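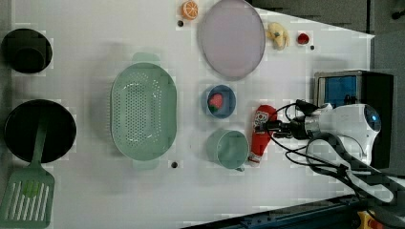

Hutotholm, October

Cell 2, start of shift, 6:40. Coffee machine on the bench side still dead.

Picking up from Tuesday. Stemeto kit line, the play-kitchen sets. Deng station (the arm) does the pick and place into trays, people do cards, bag, close, label. Plan was arm takes bottles, cups, fruit first, flat stuff later. Still the plan I guess.

Tray spec rev C is on the share. Rev B is taped to the post by the sink, somebody please take it down, I keep reading the wrong one.

Bench layout for the morning tries: ketchup bottle flat, cap end toward the mug. Gripper comes in over the label end. Don't love that, weight is off to one side once it lifts. Try mid body next. Strawberry in the blue bowl stays in for now, want to see if it can get in there without pushing the bowl around. Colander and pan are only there as clutter, not picking those this week. Spatula same.

7:15. Homed, slow speed, ran bottle by itself. Fine. Ran it again at line speed, label end grip, bottle swung and clipped the mug. Moved grip point 20 mm toward the cap. Better. Left it.

8:05. Long run, 425 picks mixed, 413 good. Of the twelve bad ones most are the strawberry, it rolls when the fingers close. Two were the mug, came in on the handle. One I didnt see, was on the phone with Jisov about the fingers.

Re fingers: Jisov says soft pads are in the next shipment, no day given. Using the hard ones with tape till then. Tape wears through, check at every break. Write it on the sheet when you change it, not on your hand.

People side, because we said we'd write this down too and then didn't.

Before the arm, four on the table, everybody did whole kits start to finish. Now two on closing, one on refill, one floating between the cell and the dock. Refill is the job no one wants. You're feeding it, it stops, you feed it again. Back is better though, both early shift pickers said so, no more reaching across for the plates all day. Wrists too.

What they don't like: pace. When they did whole kits they could go slow for ten minutes and catch up after. Now the trays come when they come. If closing gets behind, the trays stack up on the rollers and it feels like someone standing over you. Asked if we can put a hold button on the closing side. I think yes, there's a spare input. Needs a signoff from production first and they will ask what it does to the rate. Answer is not much, arm already waits on refill more than that.

Also talking. Used to be four around one table. Now the closing pair faces the rollers and refill is behind the guard, can't hear a thing. Small but it came up three times. Could turn the closing bench ninety degrees, cable tray is in the way on the wall side. Look at it Friday maybe. Measure first.

Training: late shift hasn't been shown how to clear a fault. They call us, we walk over, press two buttons, walk back. Silly. One page, big print, next to the panel. Include: look where the arm is before you reach in. Include: don't reset with a part still in the fingers, open first.

Rotation. Proposal from the floor is swap every two hours, refill never twice in a day. Seems right to me. Pay grade question for whoever runs the cell, not mine to answer, passed it up. They want it in writing before anybody signs up for the training and I would too.

10:50. Stopped on a joint limit, reaching for the far plate by the top edge. My fault, had the teach point too far out. Pulled it in. Plate needs to sit closer to center or we give up on it and a person drops it in, takes them one second.

11:30 to lunch, straight run on the real trays. 257 kits out. Closing held a couple times, once for tape on the fingers, once becuase the label roll ran out and the spare was in the other building. Put a spare roll IN the cell.

Kits that came back from check: missing strawberry mostly. See above.

To do
- bottle grip point, save under new name, don't overwrite the old one
- strawberry: approach lower, close slower
- mug: turn so handle isn't under the fingers, or teach a second approach
- hold button, write the request
- fault page for late shift
- ask Jisov again re pads
- rev B off the post

Left the cell in slow mode, key is in the drawer. Late shift, bottles only tonight please, skip fruit.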